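오래 걷는 사람의 느린 저녁
등록 27/06/2021

그루크스테드(Grukstead)에서 이타식(Itasik)까지 이어지는 옛길은 106킬로미터다. 서두르는 사람은 나흘이면 걷는다는데, 이번에 만난 분은 여드레를 꽉 채워 걸었고 그것도 한 번이 아니라 거의 해마다 그렇게 걸어 왔다고 한다. 약속 시간보다 일찍 도착했더니 벌써 보리차를 끓여 놓고 기다리고 계셨다. 녹음기를 켜기도 전에 무릎 이야기부터 나왔다.

"무릎은 괜찮아요. 다들 그것부터 물어보시는데, 저는 오히려 발톱이 문제였어요. 첫해에 엄지발톱이 빠졌거든요. 내리막에서 신발 끈을 느슨하게 묶고 내려온 탓이죠. 그때는 끈을 다시 묶는다는 생각을 아예 못 했어요. 앞사람만 보고 따라가느라고요."

걷기를 시작한 계기를 물으니 한참 창밖을 보다가 웃음을 터뜨렸다. 대단한 결심 같은 건 없었고, 버스를 놓쳤단다. 프릴라리(Prillari) 마을에서 막차가 떠나는 걸 뻔히 보고도 뛰기가 싫어서 그냥 걸었는데, 두 시간쯤 지나 집 앞 골목에 들어서니 이상하게 기분이 좋더라는 것이다. 그다음 주에는 일부러 버스를 안 탔고, 12월이 되어 길이 얼 때까지 그렇게 다녔다고 했다.

"겨울 길이 참 좋아요. 소리가 없잖아요. 눈 오기 전날 하늘이 하얗게 내려앉으면 그림자도 흐릿해지고, 내가 지금 앞으로 가는 건지 제자리에 서 있는 건지 모를 때가 있어요. 그럴 때는 노래를 불러요, 아주 못 부르는 노래를. (웃음) 듣는 사람이 없으니까 2절까지 다 부르죠."

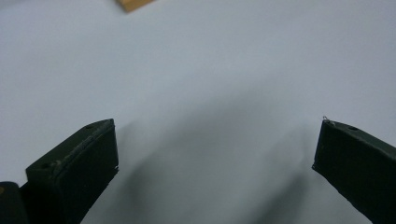 흰 바탕 위에 부드럽게 번진 회색 그림자.

배낭에 무엇을 넣느냐는 질문에는 대답이 길었다. 처음에는 책을 세 권이나 넣었다가 한 장도 못 읽고 돌아왔고, 지금은 양말과 비옷, 바늘과 실, 그리고 소금에 절인 자두 한 통이면 된다고 한다. 자두는 지우코프스키(Ziółkowski) 식료품점에서 산다. 작은 통 하나에 2,000원 하던 것이 조금 올랐지만 맛은 그대로라며, 말이 나온 김에 하나 먹어 보라고 접시에 덜어 주셨다. 눈이 번쩍 뜨일 만큼 시었다! 오후 세 시쯤 다리가 풀릴 때 이걸 한 알 물고 있으면 다음 고개까지는 간다는데, 과연 그럴 만한 맛이었다.

숙소는 미리 잡지 않는 편이다. 젊은 사람들은 하루 거리를 정해 놓고 움직이지만, 그러다 보면 마음에 드는 개울을 만나도 앉아 있지를 못한다는 것이다.

"한번은 다리 밑에서 오리를 보다가 반나절을 보냈어요. 새끼들이 물살을 거슬러 올라가려고 애를 쓰는데, 자꾸 떠내려가요. 그걸 두고 어떻게 갑니까. 결국 그날은 얼마 못 걷고 바로 옆 민박에서 잤죠. 주인이 저녁에 감자전을 부쳐 줬는데, 그 길에서 먹은 것 중에 제일 맛있었어요."

물집이 잡히면 어떻게 하느냐고도 물었다. 요즘은 잘 안 잡히지만, 쓸리는 느낌이 들면 무조건 멈춰서 양말부터 갈아 신는다고 했다. 조금만 더 가서 쉬자는 생각이 늘 화근이었단다. 걷고 온 날 저녁에는 신발 끈을 다 풀고 깔창을 꺼내 따로 말린다. 난로 옆에는 절대 두지 않는다. 예전에 그렇게 했다가 밑창이 벌어져서, 아끼던 신발을 본드로 붙여 한 철을 더 버텼다는 이야기도 한참 이어졌다.

"신발을 손질하고 있으면 그날 걸은 길이 한 번 더 지나가요. 흙 색깔이 다 다르거든요. 이타식 쪽은 붉고, 그루크스테드 쪽은 거의 까매요. 저는 그 시간이 걷는 시간만큼 좋아요. 라디오를 작게 틀어 놓고 천천히 하죠." 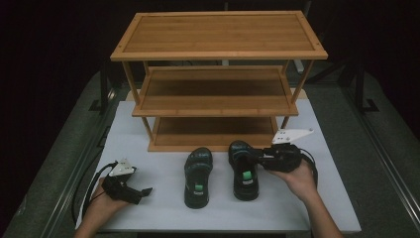
이 연재의 지난 회를 읽은 한 독자는 생각이 조금 다르다며 긴 편지를 보내왔는데, 자기는 손질은커녕 현관에 신발을 벗어 던지고 그대로 쓰러져 자는 맛에 걷는다고, 그렇게 잔 다음 날 아침의 뻐근한 종아리야말로 걷기의 절반이라고 적었다. 편지를 읽어 드리니 고개를 끄덕이며 한참을 웃으셨다.

"그분 말씀도 맞아요. 저도 쉰 살까지는 그랬으니까. 나이 70이 되니까 쓰러져 자면 다음 날 못 일어나요. 그래서 발을 씻고, 다리를 벽에 올리고, 그러고 나서 자요. 그 순서가 생긴 게 서운하지는 않아요."

올해는 길 중간의 고개가 공사 때문에 막혀 있어서 프릴라리 쪽으로 돌아가야 한다. 멀어지는 만큼 하루를 더 잡았고, 안 가 본 마을을 지나게 되어 오히려 설렌다고 하셨다. 지도를 펼쳐 손가락으로 짚어 주시는데 종이 접힌 자리가 닳아서 마을 이름 하나가 통째로 지워져 있었다. 거기가 어디냐고 물었더니 가서 보고 엽서에 적어 보내 주겠다고 하셨다. 일어서려는데 보리차를 한 잔 더 따라 주시기에, 도로 앉아 그 민박집 감자전 이야기를 처음부터 다시 들었다.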